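Lists > cell-upkeep > June 2026 > Re: fingers, cable and the sorting table

Someone on the Ristov side wrote:

> We inherited a table cell like yours, with an Odis gripper and the
> blue ribbed fingers. Ours drifts left after a few days. Do you
> re-teach, or do you just shout at it?

Both, in that order. Start with the cable, which on our cell has caused more grief than the arm, the controller and management combined. Leave a slack loop from the wrist camera, then run the wrist through its full turn by hand before you let the program do it. Ours snagged in January and took a bin with it.

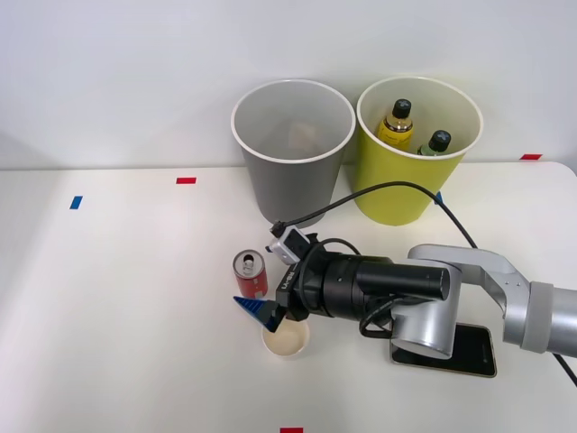

Arm low over the table, camera cable looped back to the right.

After that, the tape. Red and blue marks on the tabletop are our whole coordinate system, and yes, we paid Endeo for a nicer one. Re-stick any that curl, then re-teach from the marks and never from the bins, which wander. Check finger spread with the gripper wide open and a can and a cup standing on the table.
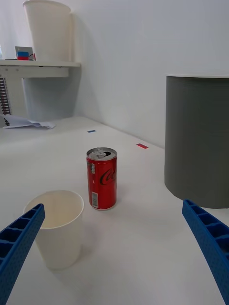

Rawashdeh wrote back off-list that tape is fine until somebody cleans the table, and that their own cell spent a morning placing cups very precisely in the wrong spot. They scribe the corners now and put the tape over the scribe.

Fair. I'd do that too if the table were mine to scratch.

Fingers: we swap the pair at 3,000 cycles and look them over every 900. Wipe the dotted faces with a damp cloth, no solvent, and bend each rib gently to find the cracked ones. Change both fingers together, even if one looks perfect. A new one beside an old one grips like a handshake with a cousin you don't like. 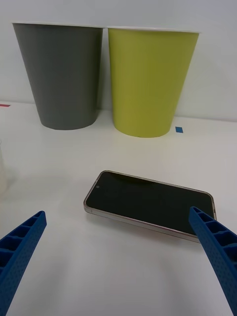 Flat things need their own height setting. We stop 4 mm above the tabletop and close slowly, and it still misses now and then. If yours drifts left only on those, suspect the finger screws before the program.

Torque numbers when I find the sheet.

List contact: owner of cell-upkeep | Back to top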